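4.2 Bench layout and division of labor

The sorting cell at the Minonby stationery workshop replaced one of 2 manual benches in October. Before the change, two packers sorted mixed returns of markers and chalk by color and type for a full shift. One of them now supervises the cell and handles rejects; the other moved to order checking. Both arms are fixed to the front edge of the table, so loading and clearing have to be planned around their reach (Figure 3).

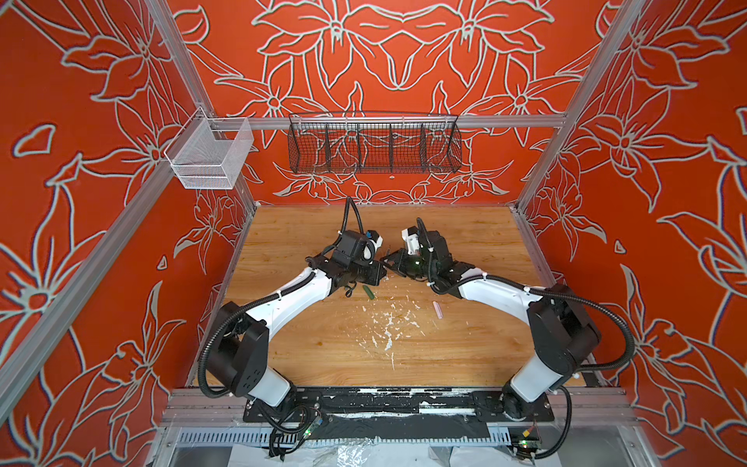 Figure 3. The cell with both grippers near the center of the table. One green and one pale pink stick lie on the tabletop.

Operators at Minonby rated mixed batches as the hardest part of the manual task. Similar greens were the usual cause of rework, and packers tended to set doubtful pieces aside for a colleague - a habit with no direct equivalent in the cell. The Cerkus task software instead flags such pieces for the supervisor. We logged 480 picks across 50 batches, with mixed batches spread as in Figure 4.
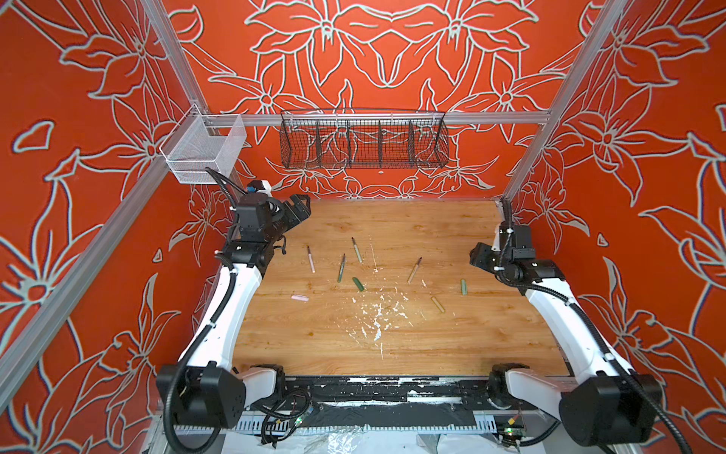 Figure 4. Mixed batch of markers and chalk sticks spread over the table, with the compartment basket on the back rail.

Interviews conducted by Yvonne Catterall indicate that hand strain was reported less often after the change, while complaints about waiting rose. The supervisor's attention is now needed in short bursts, mostly when pieces lie close together and the fingers of one arm hide them from the overhead view. The wrist view of the opposite arm was used to review these cases (Figure 5).
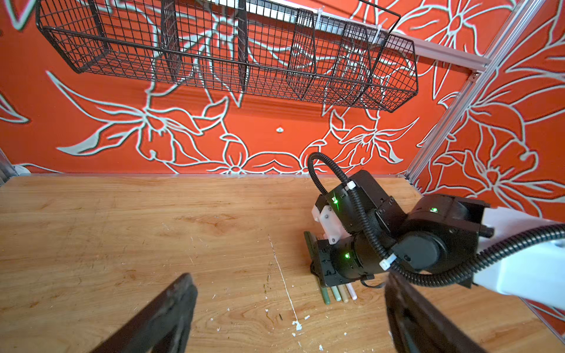
Figure 5. Wrist view toward the opposite arm, with four sticks side by side under its gripper.

Supervisors asked for this view to be shown by default, and the request was passed to Kuven for the next software release.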